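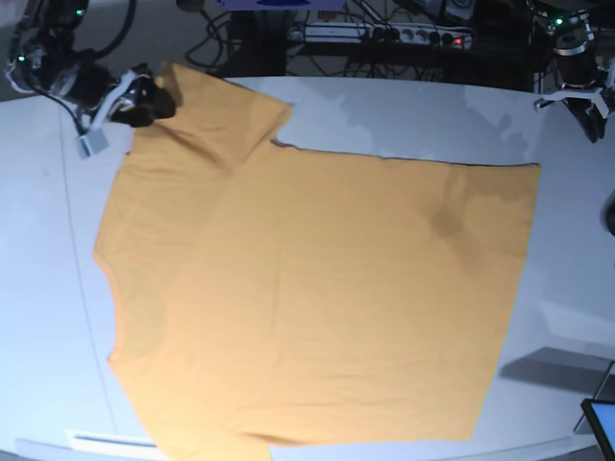
# Pronditz TW-14 Textile Handling Cell

Two-arm bench cell for garment flattening, folding and stacking trials. Supplied with the Pronditz practice sheets and a printed acceptance record.

The TW-14 is built for labs and pilot lines that handle soft goods and have to show how the work was done. The hardware is ordinary. Most of the effort has gone into the operating rules, which ship as part of the product and are revised along with the controller software. Read this page together with practice sheet 277, which takes precedence where the two differ.

## What is in scope

- Single garments, knit or woven, up to adult extra large
- Towels, pillowcases and similar flat pieces
- Teleoperated work and replay of stored motions

Garments with metal zippers, pins or rigid trim are out of scope with the standard fingers. Order the Dondis finger set for those and repeat the acceptance record.

## Work surface

Keep the surface one plain light color. Panel joints are allowed if a fingertip drawn across them does not catch. A raised joint will snag a hem and will show up later as an unexplained grip loss.

Nothing is stored on the work area between runs. Screens and mounts may stand at the edge, outside the reach of both arms, and must be entered on the cell drawing. Route power strips and floor cables behind the far edge. Leave enough slack on arm cables for full joint travel, then check that the loop does not sweep across the garment at either end of that travel.

## Grip rules

1. Hold only the amount of cloth needed for the move. For a single-layer pickup, check the layer count before lifting.
2. Pinch on plain cloth where possible. A grip across a seam or hem is permitted, but record it as a seam grip.
3. The free arm stays clear of the garment until it is commanded to a grip point. Hovering over cloth is logged as a fault if it lasts longer than the dwell limit on the sheet.
4. Do not pull with both arms until both grips are confirmed.
5. Release at the surface. Dropping a garment from height is a separate test and has its own form.

With thin knits, the usual error is a deep grip that gathers more cloth than planned. It holds well and lifts well, so it tends to pass. It then leaves a peak in the fabric that has to be smoothed out before the next fold - and the time for that is charged to the folding step, where it does not belong. Sheet 277 counts it against the grip.

## Force and speed

The default grip setting is 14 N per finger pair. Raise it only for heavy woven goods. Travel speed over the garment is limited to 100 mm/s in teaching mode, and the limit cannot be changed from the operator screen. Speeds in replay mode are set during commissioning and locked with the Presstead key switch.

People stay outside the marked floor line while either arm is powered. Threading, finger changes and cable work are done with both arms isolated. A status light is an indication only and is never accepted as proof of isolation.

## Records

Each run record holds the garment type, color, starting state, grip points, number of regrips and the reason for any stop. Starting state is one of three words: flat, folded or heaped. Free text goes in the remarks field. If a mark or dark area shows on the cloth before the run, note it there so that it is not read as damage afterward.

Wrist views are stored with the overhead view under the same run number. Do not delete failed runs. A file with no failures in it will be sent back at review.

## Ordering

| Item | Part no. |
|---|---|
| Cell, complete, with practice sheets | TW-14 |
| Finger set, standard, black | TW-14-F |
| Dondis finger set for rigid trim | TW-14-D |
| Presstead key switch, spare | TW-14-K |
| Acceptance record, pad of 100 | 1957 |

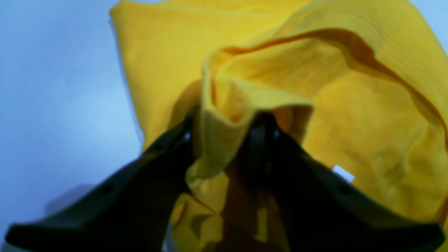
Finger sets are sold in pairs and must be replaced in pairs. Mixing a new finger with a worn one shifts the pinch line off center, and the gap check on the acceptance record will no longer close. After a change, run the gap check first and the cloth test second, using the same garment as in the previous record if it is still on hand.

Delivery and commissioning are handled from the Zürcher works. Sheet 277 was last revised on 2nd February - cells shipped before then can be brought up to the current revision by a software update and a new set of printed sheets, both free of charge on request.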